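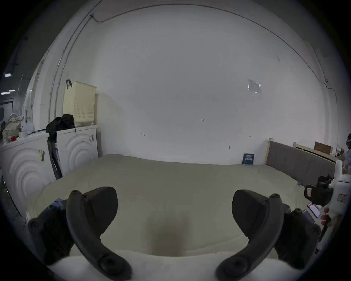

Matratze mit hellem Bezug, ohne Laken.

Werkstattheft Dustunmont, Montag im Juni, vormittags

Testfall Kombinationsleistung. Person mit Pflegegrad 2, Pflegedienst kommt morgens, den Rest macht die Tochter. Laut Gesetz nicht kompliziert: Wer die Sachleistung nur zum Teil verbraucht, bekommt das Pflegegeld anteilig. Laut Dokance entweder das volle Pflegegeld oder gar keins, je nachdem, welches Häkchen man zuerst setzt. Als Rechtsauffassung originell.

Zwei Durchläufe gemacht, einmal erst »Pflegedienst«, dann »Angehörige«, einmal umgekehrt. Verschiedene Bescheidentwürfe, beide mit demselben freundlichen Begleitsatz. Der Fehler steckt nicht in der Berechnung (von Hand nachgerechnet, Prozentsatz stimmt), sondern davor: Die zweite Antwort überschreibt die erste im selben Feld. Das Feld heißt »leistung_neu_alt«. Ich habe nicht nachgesehen, wer es so genannt hat, der Verdacht fällt auf mich.

Provisorisch: getrennte Felder, Anteil wird erst beim Abschicken gebildet. Läuft bei mir. Furnbridge erwartet aber weiterhin genau einen Wert und nimmt kommentarlos den ersten. Rückfrage gestellt, Eingangsbestätigung kam sofort, Antwort steht aus. 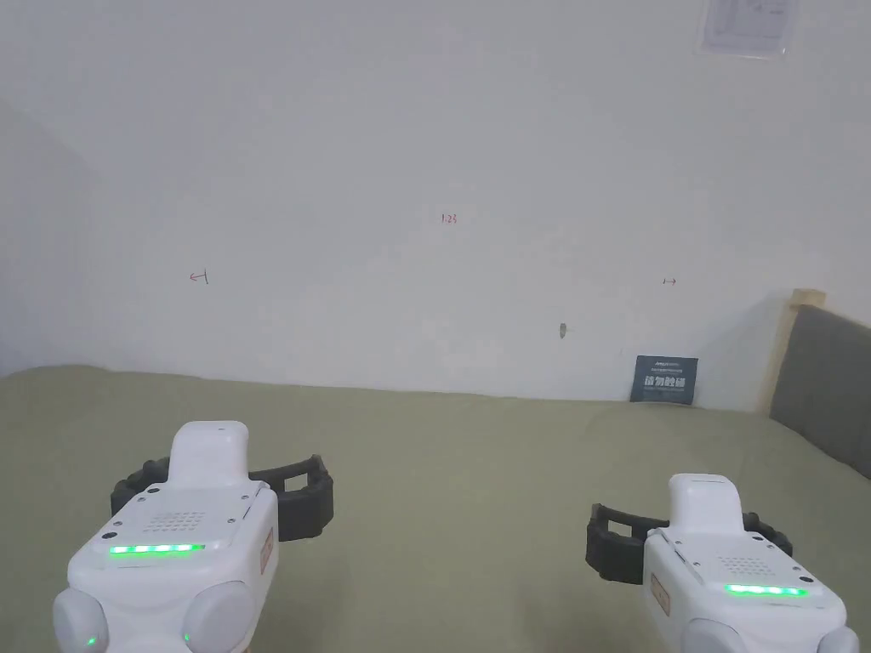
Danach Probelesen des Antragsbogens, rund 13 Seiten, gedruckt bei Munteanu. Druck sauber, Text weniger. Anmerkungen:

Frage nach dem »überwiegenden Ort der Versorgung«: bitte »Wo wird die Person gepflegt?« Der alte Satz klingt nach Truppenverpflegung.

Verhinderungspflege und Kurzzeitpflege stehen im selben Kasten, erklärt wird nur die eine. Wer die andere braucht, soll es offenbar aus dem Zusammenhang erraten.

Das Feld für die Bankverbindung kommt vor dem Feld für den Namen. Kann man machen.

Beim Hinweis zum Beratungsbesuch fehlt, dass er bei reinem Pflegegeld Pflicht ist. Steht bisher unter »Weitere Angebote«, gleich neben dem Newsletter. Muss nach vorn und fett, sonst kürzt die Kasse und wir haben die Anrufe.

Offen: Was passiert, wenn der Anteil von Monat zu Monat schwankt? An die gewählte Aufteilung ist man in der Regel ein halbes Jahr gebunden, das Formular fragt trotzdem jedes Mal neu, als könnte man es sich überlegt haben. Vorschlag: Wert vom Vormonat vorbelegen, ändern nur mit Begründung. Kostet vermutlich einen Tag, im Plan steht eine Stunde.

Nachtrag, 16 Uhr: Antwort von Furnbridge. Das Verhalten sei bekannt und so vorgesehen. Ticket bleibt offen, Screenshots beider Entwürfe liegen im Testordner.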